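Muline Technical Institute
Introduction to Automation, Handout 6
Can Machines Do Household and Shop-Floor Chores Yet?
April 2020

This handout accompanies the sixth lecture and should be read before the laboratory session. The views printed on this page are computer-rendered and come from a simulated workcell in which two arms share one table. The task under study is the handling of a rolling pin and its stand.

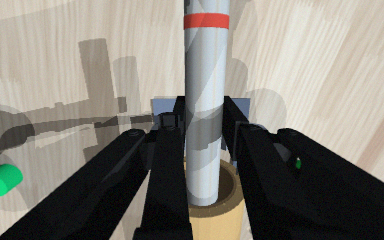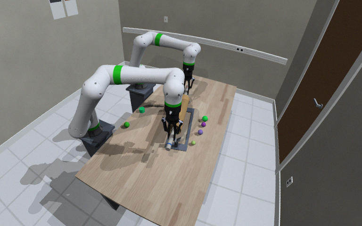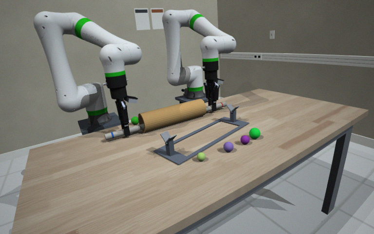
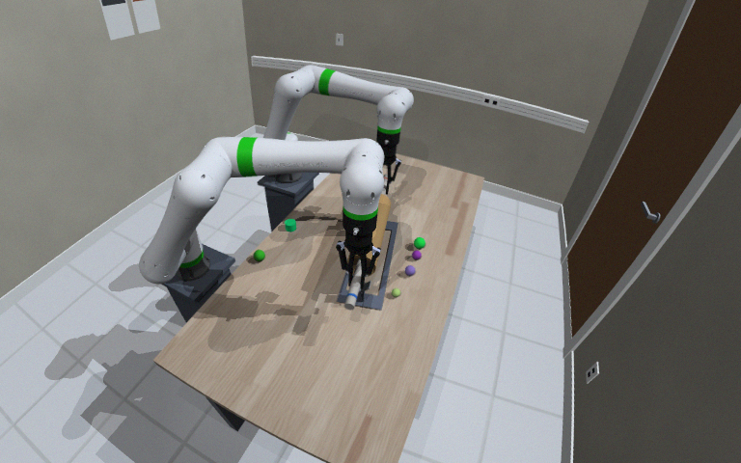
1. What counts as a chore

For the purposes of this course, a chore is a short job with ordinary objects, done to a standard that a reasonable person would accept without checking. Setting a rolling pin on its stand is a chore. So is returning a wrench to its hook, or loading a rack of cups. The standard matters. A machine that completes the job only when a technician has placed every object beforehand has completed part of a chore, and students should say so in their written work.

Factory automation has performed repeated motions well for decades. It depends on fixtures, guards and parts that arrive in the same position each time. Kitchens and small workshops offer none of these. The question in the title therefore concerns variation more than strength or speed.

2. Why a rolling pin is difficult

A person picks up a rolling pin without thought. For a pair of arms, the same action raises several separate problems.

Grip. The handles are narrow and round, and the barrel is much thicker. A two-fingered gripper that is well placed on one may be badly placed on the other. Round parts also turn in the fingers when the load is off center.

Coordination. When two arms hold one rigid object, an error in either arm becomes a force on both. Small differences in timing can twist the object or pull it free.

Placement. A stand accepts the pin only within a limited range of positions and angles. The final short distance usually takes longer to program than the whole of the approach.

Sight. In a close view, the fingers themselves hide part of the contact area. The first view on this page shows the difficulty plainly: the black fingers cover much of what lies behind the rod. A wider view shows the table but gives less detail at the point of contact.

Other objects. Balls and other small items share the tabletop in the three wider views. A planner must keep clear of them, or must at least know when it has touched one.

3. Results from the Zabala exercise

In August the department ran its Zabala exercise, a simulated tidying task, for 1451 trials. The control program was stopped by its own safety limits in 236 of them. Most of the stops came during placement, when contact force rose above the permitted value.

Two cautions apply. First, a trial that was not stopped was not always a good trial; some ended with the object resting in a position that a household user would have corrected by hand. Second, a simulator treats friction and contact in a simplified way. A controller tuned in simulation should be expected to perform less well on real equipment until it has been adjusted.

4. Present position

The department's working answer to the title question is as follows. Machines can do certain chores under supervision, in a known room, with known objects. They cannot yet be left with an unfamiliar kitchen or bench and relied upon to put it in order. Progress is uneven: wiping and simple sorting are further along than handling cloth, cables or anything that must be fitted into something else.

5. Preparation for the laboratory session

Each group will be assigned one station running the Tirngate simulator. Sessions last 20 minutes, and late groups will not be given additional time.

Before attending, students should:

Read Chapter 4 of the Zirness course reader, on grasp planning.
Write down the order in which two arms should release a shared object, and state the reason for that order.
Identify one chore from home or work and list the conditions a machine would need in order to complete it.

Written answers are limited to one page and must be submitted at the start of the session. The laboratory holds 26 students. Those without a confirmed place should contact the department office.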